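Snack habits in Hurnham: my project report

This site uses cookies to remember your settings. Accept | Manage

I picked snacks because I eat loads of them, so I thought the research would be easy (it wasn't!). I gave a survey to 20 students at Lurnedis College and 18 sent it back, which my tutor said was pretty good going. 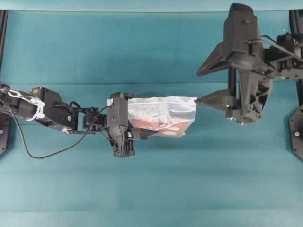 Most people buy something on the way in, usually from the shop on Tesden Road, and crisps won by miles. Only 4 people bring fruit from home. I'd guessed price would matter most, but loads of them wrote that they just grab whatever is nearest the till. 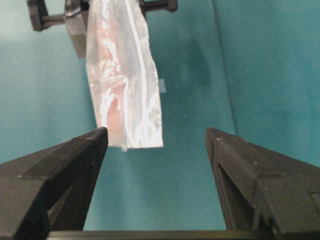

One student wrote on the back of the form that fruit is fine until it's been in your bag all morning, and then you'd rather have crisps. Fair enough! I'd like to ask again in June, when it's warmer and the ice cream van is back.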